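Subject: Re: [pushing-wg] two-group sort, numbers from the long run

On 11 July 2022, the Blomqvist list account wrote:

> Can someone post where we are with the block sorting? The Jilunach lot want something before August and the wiki page still has the old reward on it. Also is it one policy or 2 now?

One policy. Sorry, should have said. The two-policy version died when we moved to language-free goals, the code is still in the Manach branch if anyone wants it.

Short version: rod pushing only, no grasping, goal given as a target layout. 80 episodes, 27 failures. Most of the failures are the stars, they catch on a neighbour and rotate instead of sliding. Cylinders fine. Cube mostly fine.

Layout I keep coming back to is reds with blues, yellows with greens:
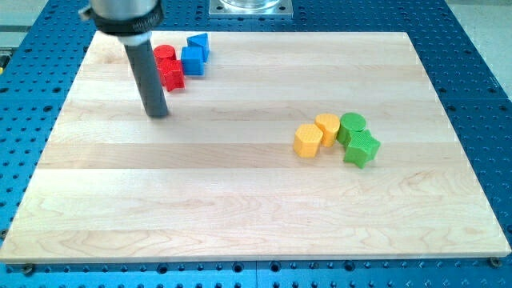 Fudby Contact Manipulation Group

Groups that tight are hard for the pose tracker btw. Where the green star sits partly in front of the green cylinder it tends to merge the two, and then the planner pushes at a centre that doesnt exist. Masking by colour doesn't help, obviously, same colour. Trying shape templates next.

Other things:

- episode cap is 15 pushes, was higher, made no odds
- success = every block inside its group radius at the end. NOT on the way through. The old script got this wrong so please dont quote the spring figures
- sim to real gap is mostly friction along the grain vs across it, I think. Not tested properly

Will fix the wiki tonigth or tomorrow. If Jilunach want a plot they can have the success vs push count one, rest isn't ready.

Anyone got the calibration file for the longer rod? Mine is out by a bit.

M.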